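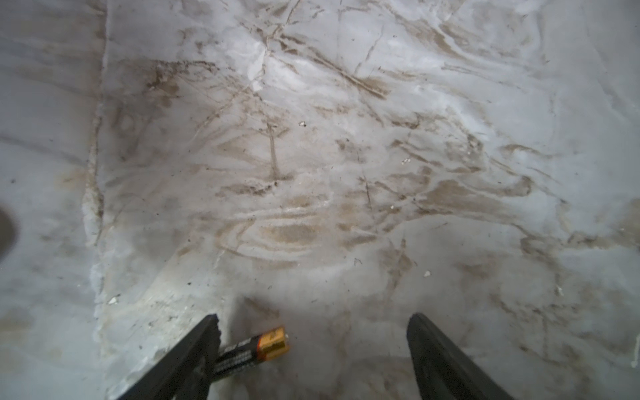
ok so I have spent my entire Sunday on batteries and I have THOUGHTS. A thread, because my sister has muted me and you lot haven't yet.

1/
It started with the smoke alarm in the hall doing its chirp at ten past four in the morning. I went to the battery drawer. Everyone has a battery drawer. Mine is the second one down, under the takeout menus, and it also contains birthday candles, a bike light, and a key to something I no longer own.

2/
Tried a battery from the drawer. Chirp. Tried a second one. Chirp. Third one, silence, back to bed, and at six fifteen – chirp. I got up and tipped the whole drawer out on the counter and I have been happy ever since.

3/
Because look, I had no idea how many of these things were in the apartment. I counted every single one, since counting was the whole point by then. Drawer, remotes, toy box, flashlights, the kitchen scale, the wireless doorbell, the camping bin, a singing fish. 80 batteries. I live with one child and a cat.

4/
First job was getting them all onto one surface where I could see them. The counter is polished and pale grey and white with the brown veins going through it, so anything cylindrical wants to take a trip. Put a dish towel down if you do this. I didn't for the first hour and spent a lot of it on my knees by the stove.

5/
Round one was sorting by size. AA, AAA, then the fat ones, then the square nine volts, then coin cells, which went straight into a jar with a screw lid on a high shelf. Please do that bit first if you have small kids in the house. Coin cells are really dangerous if swallowed and they look like candy money.

6/
Tape over the ends of the nine volts too! Both terminals are on the same end and if they rub up against each other or a bit of foil in the drawer they can get hot enough to start something. Regular clear tape is fine. I used the masking tape with the dinosaurs on it and now they look great.

7/
Round two, the ones I already knew were bad. Any crust, any leak, any bulge, into a separate bag. Gloves on for those. I had four and they were all from the singing fish, which explains the last verse.

8/
Round three was the fun one: which of these are dead?? I have always done the lick-your-lips-and-hope method, where you put it in the remote and press hard. There are better ways.

9/
The drop test. You hold an alkaline battery upright an inch or so over a hard counter, flat end down, and let go. A fresh one lands with a dull thud and will sometimes stay standing. A used one bounces and falls over. I did this with every AA in the house and my downstairs neighbor sent a text that just said "?"

10/
It works because the zinc stuff inside changes as the battery gets used up and goes from a sort of gel to something stiffer and springier. BUT the bounce shows up well before the battery is really finished. So a bouncer has been used, and that's all you know. Don't throw out a bouncer on bounce alone.

11/
So then I borrowed a tester from Harsh Sandhu across the landing, who owns one of everything. It's a Bronder, little yellow thing with a sliding arm and a needle. You pinch the battery in the arm and the needle goes red, yellow or green. I am not exaggerating when I say this was the best forty minutes of my weekend.

12/
The noise I made at the first green!! It was one I had put in the "dead for sure" pile, too. It had been sitting in the flashlight with its friend the wrong way round. Possibly for years.

13/
My piles, on the towel:
green – goes in the box
yellow – goes in clocks and remotes
red – goes to recycling
Yellow is the pile I never knew I was allowed to have. A wall clock hardly asks for anything. A battery that can't run a toy train can tick along in a kitchen clock for months.

14/
Somebody asked already so: the end with the little nub sticking out is the plus. The flat end is the minus, and it's the minus that usually sits against the spring. I was taught this at eight and I still check the picture inside the compartment every time, and half the time the picture is molded in black plastic on black plastic.

15/
Things I got wrong, for the record. I have been mixing old and new in the same gadget my whole adult life. Don't. The weak one gets dragged along by the strong one and that's when you get leaks. Same goes for mixing brands or types. Swap them all at once.

16/
I also kept a bunch in the fridge door for two years because my uncle said so. Room temperature is fine. Cool dry cupboard, in a box, all facing the same way. The fridge just gets them damp when you take them out.

17/
And I threw away a lot of rechargeables that were only flat. I'm so sorry, rechargeables. I found six more at the bottom of the camping bin and five of them came back on Harsh's charger. FIVE. I did a lap of the living room.

18/
If you have rechargeables, write the month on them with a paint pen. I put "February" on an old set because that's when I remember buying it, and now I'll know which ones got bought together. They do best when they stay with their own set. I find this very moving.

19/
Storage! I had a whole plan to buy an organizer. There's a Stuvunmont one with a clear lid and a slot for every size and it is beautiful and I want it badly. But an old Norðdahl cookie tin with toilet roll tubes cut in half and stood on end works for AA if you lay a sheet of cardboard in the bottom.

20/
Cardboard matters, by the way. It's a metal tin, and you don't want the terminals touching metal. I lined the sides as well and put a circle of card under the lid. If you have a plastic tub just use the plastic tub. I only had the tin because we'd eaten the cookies.

21/
Final score for the people who like a score (me):
green 31
yellow 17
red 22
leaky 4
coin cells in the jar 6
That makes 80 and I checked it twice with a pencil. The rechargeables are in with the green, including the five that came back. The sixth is in red. It had a good life.

22/
The red pile and the leaky bag are going to the drop-off at the hardware store on Usura Street. They have a tube by the door. Check what yours takes before you go, some only want rechargeables and some want the terminals taped on everything. I rang up and the guy was so nice about it.

23/
He told me the tube holds 200 or so double-As before they have to swap it – well, he said "two hundred if people stack them nicely, which they don't" – and I thought about that the whole way through lunch. I am going to stack mine nicely.

24/
Oh and the smoke alarm. It needed a nine volt, a NEW one, from a packet, and I should've just started there. Don't put a yellow battery in a smoke alarm. Don't put a found battery in a smoke alarm. Buy the fresh one, press the test button, apologize to the cat.

25/
Also flip the alarm over while you have it down and look for the date on the back. Mine is getting on for ten years, so the whole unit gets replaced this week. I would never have looked.

26/
The second drawer down now shuts on the first try. It has menus in it. The birthday candles have their own envelope. I have opened it to look at it, I want to say, nine times since dinner.

27/
Next weekend: cables. I have a bag of them in the closet and there's at least one in there for a phone that flipped open. If anyone has a system, tell me your system. I will read every word.

Posted 19/11/2018
786 likes · 1845 shares

Comments

Dalia Benmoussa
I read 9/ and went straight to the kitchen. Two thuds and eleven bounces. My husband came in and asked if I was ok and now he's doing the garage ones.

papertowel_pete
The yellow pile is a revelation. My wall clock has been eating brand new batteries like a king.

Harsh Sandhu
You can keep the tester till Friday. The charger I need back.

lowtidemaria
Cable system: freezer bags, one cable per bag, write on the bag what it's for. If you can't say what it's for it goes in the "mystery" bag, and once a year you open the mystery bag with a drink.

gretchen.b
For coin cells I wrap each one in a strip of tape as soon as it comes out of the thing. Our recycling place asks for it. Good thread, going to look at the back of my smoke alarm now

gretchen.b
2004. Ordering a new one.

Load more comments

Contact · Copyright 2018, all posts belong to their authors · Back to top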